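1/8/25
We use cookies to remember your settings. Accept | Manage

Section 4. Loading the cutlery holder

1. Stand the holder on a flat surface. A tablecloth is fine, though it hides wobble.

2. Tip everything out beside it and sort before filling. The Torano leaflet promises "instant order" – I'd allow a few minutes.

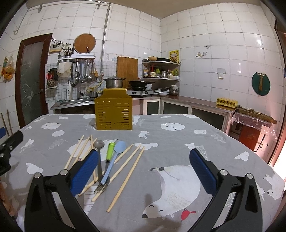
Author: Household guides editor, Verville

3. Match chopsticks by length first. Thin wooden ones slide under everything else, so pull them clear of the spoons and the spatula.

4. Put forks in next, handles down. A bright handle, such as lime green, is supposedly easier to find. Perhaps, if you only own one.

5. Add plastic spoons and silicone spatulas last. They take up more room than you expect.

Note: Slots let air in. They don't dry cutlery for you, whatever the box says. Use a tea towel.

Caution: Keep sharp knives out of the holder and on the wall rack. Don't stand the holder near a lit gas ring.

6. Lift the full holder from underneath. Bornel claims 800 lifts by the rim – I wouldn't try 200.

Get our newsletter. Unsubscribe at any time.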